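The Rulley Theatre closes its autumn season with a new production of *The Salt Ledger*, a two-act play set in the counting room of a fish merchant's during a long winter. It is presented by Paracha, the company in residence at the Rulley, and opens at the end of November. In preparation for the season guide, the theatre's publications office spoke at length with the production's director. The conversation took place in the upstairs foyer during a break in the third week of rehearsal, and has been edited for length.

The director came to the play through its second act. A colleague at Paracha had sent only those pages, by mistake, and the first act did not arrive until the following week.

"I read it as a complete piece," the director said. "Two people are already in the middle of a quarrel, and I had no idea what they were quarrelling over. When the first act came I was a little disappointed to be told. We have kept some of that feeling in the way we stage the opening. The audience learns what the ledger is later than they might expect to."

The play was written for a small touring company and has been performed only once before, in a shortened version lasting seventy minutes. The Rulley will present the full text. It calls for a cast of six, with one performer taking the parts of the harbour clerk and the merchant's late brother. The director was asked whether the doubling had been a matter of budget.

"It is in the script, and the writer was firm about it when we talked. The clerk should have the dead man's voice. The merchant never mentions it and we do not underline it. There is no change of light and no music. Our actor puts on a different coat, and for the first week that was the whole of our discussion on the subject, which coat."

Rehearsals began in October in the Gromuvov Rooms, the former chapel hall behind the theatre which Paracha has used as its working base for several seasons. The hall is slightly wider than the Rulley's stage and a good deal shallower, and the floor has been marked out accordingly, with the upstage door placed to one side of where it will finally stand. The director described this as a nuisance that the company had learned to live with.

"Everyone makes their entrance from the wrong place for five weeks. Then we move into the theatre and they have two days to put it right. I used to worry a great deal over it. On my first production here I insisted on hiring a larger hall across town, and we lost so much time to travelling that I have never asked again."

The first week was spent entirely at the table. The director does not ask actors to learn their lines before rehearsals start, and in this case asked them not to.

"The language is plain, but it is full of figures. There are sums of money, weights, dates, the number of barrels on a given boat. If an actor learns those at home, they come out like a telephone number. I wanted the company to know what each figure meant to the person saying it. When the merchant says he is owed for 13 barrels, he is saying something about his neighbour. When his daughter corrects him, she is saying something about him."

The daughter's long speech near the end of the first act, in which she reads the year's debts aloud from the ledger, is the longest single passage in the play. It was cut altogether from the shortened version. The director was asked how an audience might be expected to follow it.

"I do not think they need to follow every line of it. They will hear the names come round again. By the fourth time she reads out the same family, they will know that family is in trouble. We tried it quickly and we tried it with the others moving about her, and in the end she sits still and reads. It takes just under eight minutes. I would ask people to be patient with it."

The design has been developed jointly by Paracha's workshop and Sokex, a scenic construction firm that has built for the Rulley on two earlier occasions. The set consists of a single room with a raised floor, a stove and a high desk. Behind the back wall is a narrow passage, which the audience will be able to see only when the door is open.

"I asked for the passage very late, and I am grateful that the request was met with such good manners," the director said. "I wanted to see people arrive. In most sets a door opens and the actor has been standing in the dark behind it next to a fire bucket. In this one you will see them come the last few steps, and knock the snow off their boots, and decide what sort of face to wear."

The raised floor has caused some difficulty. Its boards are laid across the stage and sound clearly underfoot, and in early trials the footsteps were loud enough to cover speech. Sokex has since fitted a layer of felt beneath the downstage half. The upstage half has been left as it was, at the director's request, so that anyone crossing behind the desk may be heard.

Asked about the sound of the production more widely, the director explained that there would be no recorded score. The wind, the harbour bell and the gulls are all to be made live by members of the cast who are not on stage, using equipment set up in the wings.

"We began with recordings and they were very good recordings. They were also exactly the same every evening, and the actors started to wait for them. Now the bell is rung by a person who is listening to the scene. If the scene is slow that night, the bell is slow. It has made everybody more attentive, and it has made our stage manager's life rather harder."

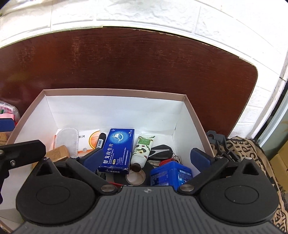

The conversation then turned to the company's work outside the rehearsal room. Paracha holds open readings in the Gromuvov Rooms while each production is being prepared, at which members of the public may hear a scene and speak to the actors afterwards. The director admitted to having been reluctant at first.

"I thought it would make the actors perform too early. With this play it has been useful. At the second reading a lady told us that no merchant would have left his ledger open on the desk with the clerk in the room. She had kept books herself for a good many years and was quite cross about it. We went back the next morning and closed the ledger, and the scene was better. He now has to open it each time he wants to prove a point, and he wants to prove a point very often."

The director trained first as an actor and worked for nine years with touring companies before moving to directing. The change was described as a gradual one, beginning with a request to take over the rehearsals of a Christmas show when the original director fell ill.

"I was playing a footman and had very little to do, so I was the obvious person. I am not certain I was any good. I talked far too much. I had a note for everyone after every run, and one of the older actors asked me, very kindly, which of them I would like her to attend to, as she could manage two. I have given fewer notes since then."

On the question of whether acting was missed, the director was brief. "The company, yes. The nerves, no. I feel quite ill enough on an opening night as it is, sitting in row G with nothing to do."

The director was also asked what might be said to those who have not visited the Rulley before, or who do not often attend new plays.

"I would say that it is a story about a family and some money, and that there are more jokes in it than the title suggests. The merchant is a very funny man, although he would be offended to hear it. You need to know nothing at all about fish."

Following the run at the Rulley, the production will visit a small number of other theatres in the spring. The set has been built so that the floor may be taken apart and carried in a single vehicle, though the passage behind the back wall may have to be left out at the smaller venues. The director had not yet settled what would happen at those performances.

"I shall fight for the passage. If I lose, we will open the door on to a black cloth and I will stand at the back and look the other way."

*The Salt Ledger* is performed in two acts with one interval of twenty minutes. Evening performances begin at half past seven and matinees at half past two. Latecomers will be admitted at a suitable pause, and patrons are asked to note that there is no such pause during the final part of the first act. Tickets may be bought from the Rulley box office in person, by telephone or by post, and concessions are available at all performances except the opening night. The last of the open readings will be held in the Gromuvov Rooms in November. Admission to the reading is free, and places should be reserved through the box office.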